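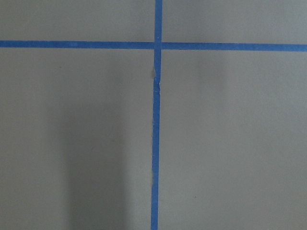 Appel à participation – Opérateurs et opératrices de téléopération pour la constitution d'un corpus de démonstrations

Le laboratoire Stimix recrute des participants rémunérés pour la deuxième phase du projet Zutilell, consacré à l'apprentissage par imitation de gestes simples de manipulation. Les sessions se déroulent sur le site de Dorkadum, au rez-de-chaussée du bâtiment Yaman.

Contexte

La première phase du projet a permis de réunir 543 démonstrations, dont 346 ont été retenues après relecture. Les enregistrements écartés l'ont été le plus souvent pour un départ mal positionné ou une interruption du geste en cours d'exécution. La deuxième phase porte sur la saisie, le déplacement et la dépose d'objets courants d'une zone du plan de travail à une autre. Les zones sont délimitées par du ruban adhésif bleu posé en croix sur une surface grise et mate, et l'opérateur s'y réfère pour chaque consigne.

Missions

Le participant guide le bras robotisé à distance au moyen d'une paire de commandes manuelles. Il lui est demandé :
– de replacer les objets conformément à la fiche de consigne avant chaque essai ;
– d'exécuter le geste à une allure régulière, sans correction brusque ;
– de signaler tout essai manqué au moyen de la pédale, sans chercher à le rattraper ;
– de renseigner le journal de session (numéro d'essai, zone de départ, zone d'arrivée, observations).

Les essais manqués sont conservés séparément et ne donnent lieu à aucune retenue sur l'indemnité. Le ruban ne doit être ni décollé ni repositionné par le participant ; toute dégradation est à consigner dans le journal.

Profil recherché

Aucune formation en robotique ou en informatique n'est exigée. Les candidats doivent être majeurs, disposer d'une vue normale ou corrigée et pouvoir conserver la position assise pendant la durée d'une séquence. Une bonne compréhension du français écrit est nécessaire. Les personnes gauchères sont vivement encouragées à se manifester, leur part étant restée faible lors de la première phase. Les personnes ayant déjà participé au projet peuvent présenter une nouvelle candidature.

Organisation et indemnisation

Chaque participant s'engage pour deux sessions d'une demi-journée, précédées d'une prise en main encadrée. Les sessions ont lieu en juin, en semaine ou le samedi matin à partir de 9 heures. Des pauses sont prévues entre les séquences. L'indemnité s'élève à 129 euros pour l'ensemble de la participation, versée par virement à l'issue de la seconde session. Les frais de transport ne sont pas pris en charge.

Données personnelles

Sont enregistrés les mouvements des commandes, ceux du bras et les vues du plan de travail. Ni le visage ni la voix des participants ne sont captés. Un formulaire de consentement est remis avant la prise en main – il peut être retiré à tout moment par simple demande écrite.

Candidature

Les personnes intéressées adressent un courrier bref précisant leurs disponibilités et leur main dominante à Carola Bauerfeind, responsable des campagnes d'acquisition, laboratoire Stimix, bâtiment Yaman, Dorkadum. Les questions relatives au matériel et à l'accessibilité du poste peuvent être posées à Eckhard Wegener, à la même adresse. Les candidatures sont examinées par ordre d'arrivée et une réponse est adressée à chaque candidat.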